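Print this page | E-mail this page

We use cookies to improve this site. By continuing you accept our cookie notice.

Bondomis garment-handling kit: second progress report
Prepared for the Skiseo fund by Cadbridge
Friday, June 18, 2021

The kit is now set up at our Prata site and has been in daily use on the sorting bench. The arm, the two-finger gripper and the wrist camera all came from the supplier in one delivery. The software licence followed nine days later and held up the start of testing. We have asked for the licence period to be extended to make up for this.

Testing so far covers single garments picked from a bench and placed in a bin. We set a target of 1,000 picks for this stage and have completed 900. The rest will be done on heavier items, mainly coats and workwear, which we had put off until the spare finger pads arrived.

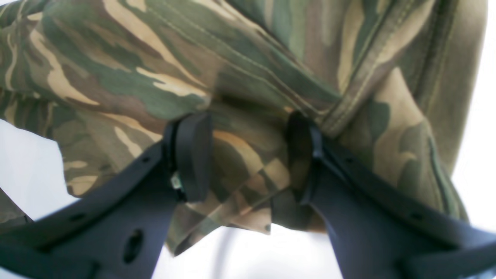 Jackets and shirts are the main point of interest for us, as they make up most of what we sort by hand. The pads grip best where the cloth bunches. Flat, smooth cloth is harder, and the gripper sometimes closes on nothing. Thick seams can leave one pad holding more cloth than the other, and the item may then turn when the arm speeds up. Running the arm at a lower speed helps, though it adds time to each pick.

Patterned cloth gave the camera software trouble at first. It read dark patches as gaps between items. The supplier sent an update, and we are repeating the affected picks before we report a success rate.

Two faults were logged. A finger screw worked loose and was refitted with thread lock. The camera cable was also catching on the wrist joint, so we have clipped it further back. The manual covers neither point and we have told Bondomis.

Staff training took 30 hours in all. Spending to date stands at 76 per cent of the grant, with the second set of pads still to be invoiced.

The next stage is picking from a mixed pile. We expect to finish it in September and will send the full results with our recommendation on whether to buy the kit or return it.

Print this page | E-mail this page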